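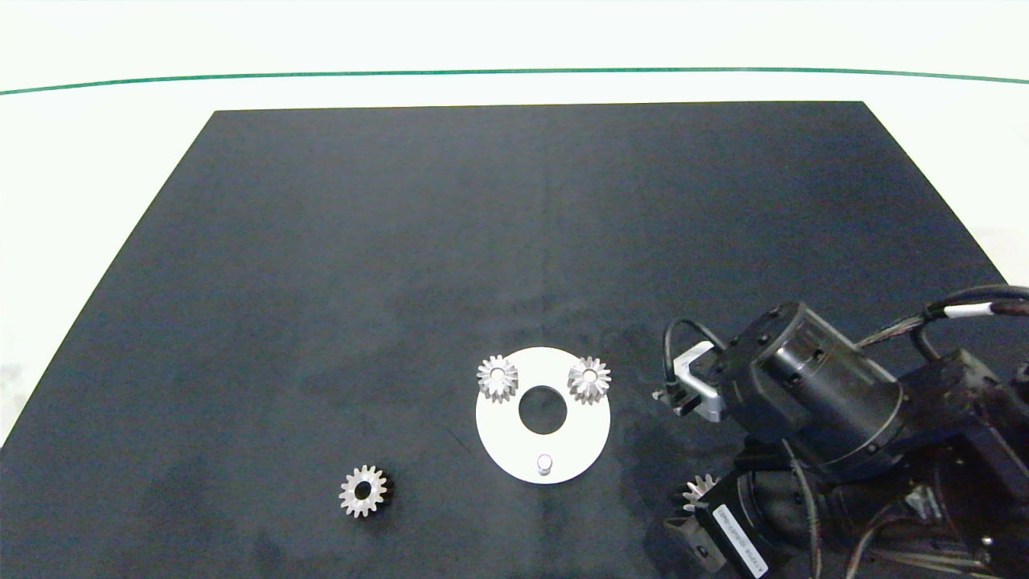
Zahnräder gehören auf eine dunkle Matte. Punkt. Ich weiß, dass das in der Bastlerszene keine große Debatte ist, aber ich führe sie trotzdem, und zwar seit ich vor Jahren ein winziges Kegelrad auf einem hellen Tisch gesucht habe – einen ganzen Abend lang!

Viele von uns stecken ihr Geld ins Werkzeug und sparen dann am Untergrund. Mein Bekannter Efren Ocampo hat mal für 1000 Euro Schraubendreher und Messzeug bestellt und seine Getriebe danach auf einem alten Handtuch zerlegt. Frottee! Da bleibt jeder Zahn hängen. Auf einer schwarzen Matte dagegen leuchtet das Metall richtig, und man sieht sofort, wie die Zähne liegen.

Und bitte: erst auslegen, dann montieren. Ich lege mir alles hin, Zähne nach oben, und trinke einen Kaffee dabei. Efren findet das umständlich und fängt lieber gleich an (er hat sein letztes Getriebe dann auch 3 Mal wieder aufgemacht). Klar kostet das Auslegen Zeit, bei mir so etwa 21 Minuten, wenn ich trödle. Mir ist das der schönste Teil. Die Matte bleibt bei mir jedenfalls liegen, auch wenn Besuch kommt.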